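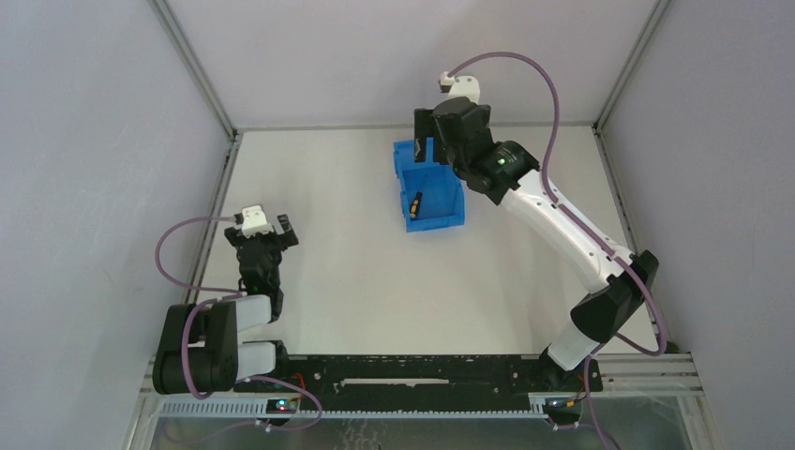 Change of Patron at the Waltgate Old Scholars' Society

13th January

The Waltgate Old Scholars' Society has asked me to record on this blog, as I have done for past changes of office, that its Patron will step down in May after eight years of service. The Society is grateful for the time given to the role and for many visits to the school, including two in the past term.

Members will be asked to approve a successor at the annual meeting, to be held in the Okafor Room. Nominations must be in writing and signed by six financial members. Forms may be collected from the school office. The Patron has no vote on the Society's council, but is invited to its meetings and presents the Bimatitz Medal at the end of each year.

The annual dinner will follow the meeting. Places are limited to 40, and members who left before the merger with Gikix College are as welcome as those who came after it. The dress code is lounge suit or equivalent, and school colours may be worn.

I attended my first dinner as a school leaver and have missed very few. I look forward to seeing old friends there again.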